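August, bench notes, sourdough rye trials

Loaf out at 7.40 this morning and it is the best one yet! Crumb is even right down to the base, hardly any gumminess, and the crust sings when you hold it to your ear. Same recipe as last time: 500 g Gindlow dark rye, 500 g water at hand heat, salt, and the starter from the blue-lidded jar. All I changed was the first rest, which went from one hour to 2. I really didn't expect it to matter this much.

Weighed the dough before it went into the tin. It should have been a good bit over a kilo, and it was, but I forgot to write it down before washing the bowl. Sorry. Next time! 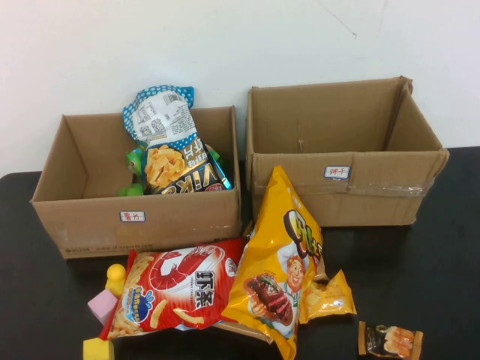
The Granov starter is slower than the Espinoza one but smells wonderful, all green apples and a bit of yoghurt. Espinoza doubles before lunch and then collapses if you so much as look at it. I'd like to try a blend of the two, half and half, fed the night before. Has anyone kept the spare Espinoza in the fridge going? The tape on the lid is in my writing but I can't read the date.

Oven: the Arkus runs hot at the back left. Turned the tin halfway and the colour came out lovely and even. Set to 230, dropped to 200 after the first quarter of an hour, no steam this time. (I want to try steam again, the top was a touch dull.)

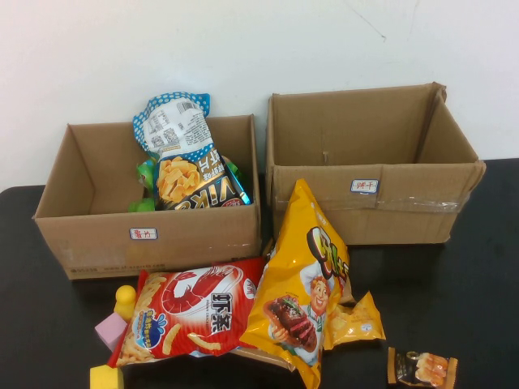 Small test loaf went in afterwards with the leftover dough plus a handful of caraway. Baked weight 543 g, and the slices hold together even when cut thin, so caraway is definitely staying. Took around 50 minutes and could have had five more.

To do:
Repeat the long rest with the Granov starter only
Buy more Gindlow, we're down to the last bag
Write the dough weight down BEFORE washing up
Leave the big loaf wrapped until tomorrow, please, however good it smells. I want to see what a full day does to the crumb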